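August 10, 2019
Workshop notebook – trays, tabletop, odds and ends

Started late today, Manon had the key and was still over at Tondau picking up the felt. Fine by me, I got to sit outside with a coffee and reread what I wrote in June about the oil finish, most of which I now disagree with!

So – trays. Lihua asked again for one big tray for the tea things and I keep saying yes and then making small ones. The big one is the one to get right. I had it flat on the white table this morning and spent far too long just looking at the grain (I know, I know). There is a run of stretched arches in the floor of it, one inside the next, and then the lines straighten out and spread apart as you come toward the corner. You could not draw it better. The whole thing has gone a warm honey orange and the rim is a shade darker than the floor, and I like that more than I thought I would. Lieselotte thinks it's too orange. Lieselotte also painted her kitchen gray, so.

Finish notes, before I forget. Wiped on thin, two coats, the Llewellyn oil from the tall can. Sanded between with 275 because that was what was in the drawer. I would go finer next time, or maybe skip it, the first coat on the test strip felt smooth already. Left 34 hours between coats, which was an accident – I meant to come back the evening before and didn't. Soft sheen, no more than that. Shaohua wants it glossy and can make his own.

The rim is where I was worried. On the last tray I rushed the corners and they came out lumpy, and you could feel it with your thumb every time you picked the thing up. This time I did the rounding by hand with a block and a strip of paper, 35 minutes on the first corner and quicker after that. Rim stays low. Zixuan asked if it should be higher so cups don't slide off, but then you knock your knuckles going in and out, and it starts to look like a drawer.

Still to sort out:

Dust. I keep finding specks on the floor of the tray. Wipe down with the lint-free cloth before anything else goes on it, and NOT the yellow rag, which sheds.

Felt feet or no feet? Manon says feet. It would sit better on the white table, the seams in the top bother me, and I don't want it rocking if one panel ever lifts. Try four small ones first and see.

Handles. No. Decided. (Ask Lihua.)

Boment order: they sent the wrong clamps again, packing slip says 376 and I'm sure I ordered something else. Have written to them. Dirkavness has the same ones in stock but wants a fortune for shipping.

Corner and rim:

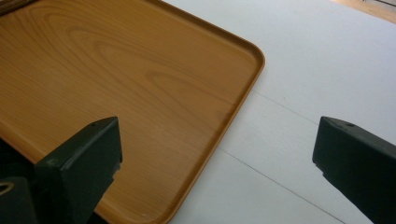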